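Trendulo Listening Society
Minutes of the spring meeting, 21 March 2021

Present: the chair, the secretary, the bookings person, both halves of the newsletter, and enough ordinary members to make a quorum once the latecomer had found the unmute button.

Minutes of the December meeting. Approved, after the word "shambolic" was changed to "lively" in the paragraph on the holiday show. The secretary asked that the original wording be remembered fondly.

Money. The balance stands at $458. Of this, $40 is a deposit on a fog machine, which the rental place has kept and intends to go on keeping. Agreed to stop writing to them.

Allonex record. The chair played the new Allonex single, "Mazandarani," through a laptop speaker. Members heard the hi-hat and were asked to imagine the rest. Opinion was divided. One side thought it the best thing the duo has done, with the synth line finally allowed to wander off and get into trouble. The other side thought the bridge went on long enough to qualify as a second song. The newsletter will run both reviews side by side, at equal length, with the word "shimmering" permitted once between them. 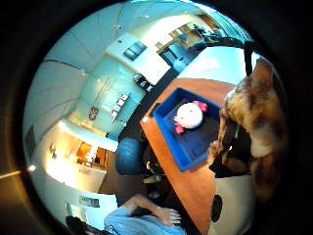
A member asked whether "Mazandarani" should count as a single or an EP, given the 2 remixes on the back of it. The chair ruled that it was a single. The member asked for the ruling to be minuted. It is minuted.

Newsletter. The last issue went to 329 subscribers, several of whom opened it. The album-of-the-year poll was won by Cimard for the second time running. It was noted that Cimard did not release an album last year. The poll will in future include a list of albums.

Summer show. Cimard has agreed in principle to play a streamed set, in exchange for a fee, a decent microphone and a promise that no one will request the slow one. Bookings will confirm the fee. The chair will look into the microphone. A vote on whether to honor the third condition was tied, and the chair declined to break it.

Playlist. The shared playlist now contains the same Allonex track in four versions, one of them a ringtone. Whoever added the ringtone is invited to take it out again. There will be no questions.

Any other business. A proposal to change the society's name to something people can spell was put forward, as it is every spring, and defeated, likewise.

Actions: Bookings to write to Cimard. Chair to price microphones. Newsletter to collect both reviews and cut them to fit. Secretary to circulate these minutes before the next meeting this time.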